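On the first floor of a former seed merchant's in Gorkthorpe, Hanyu Guo is teaching a pair of robot arms to pack and unpack. She has 2 arms, one long table and a target of 3,000 recorded attempts by the end of March.

The company is called Plastel, and the project is known inside it as Obi. The aim is a system that can handle soft, awkward things: purses, pencil cases, wash bags, anything that changes shape when it is picked up. Fixed instructions work well enough for a rigid carton. They are little use for a bag that sags one way in the morning and another after lunch.

So the team collects examples. An operator guides both arms through a job from start to finish while cameras on the wrists record what the grippers are facing. The joint positions are saved alongside the video, and the learning system is trained on the two together.

Guo sets a quota of 50 recordings per session, then changes the objects. A session on zipped pouches takes most of a morning. The operator has to get one gripper to the strap and the other to the far end, which is harder than it sounds when the plastic is see-through and the edges are difficult to judge on a screen.
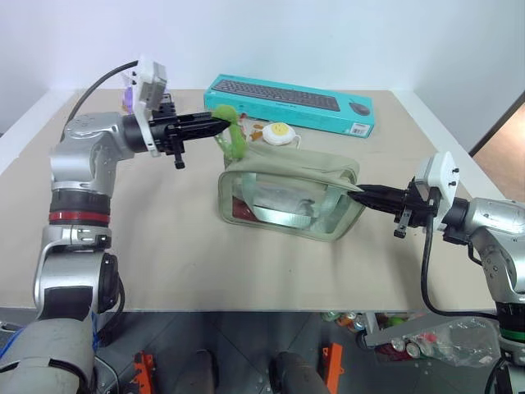
## What gets kept

Every recording is watched back by someone other than the operator. Clean attempts are kept, and so are those where a grip slips and is then put right. "If it only ever sees perfect runs, it has no idea what to do after a bad one," Guo says. Recordings where the operator gives up are stored separately and may be used later.

The labels are plain: the object, the task, the result, and a short note on anything odd. An early batch had to be relabelled after three people used three different words for a strap.

New operators practise for 15 hours before their work counts towards the total. Guo says the good ones tend to be slow at first. They pause before closing the gripper, and the pauses are trimmed afterwards if they run too long.

Drerura, a packing firm on the edge of town, has agreed to try the trained system on returned goods. It will start with small bags at a single bench, with a member of staff beside it. Guo would like more recordings of fabric handles before then – they still cause the most trouble.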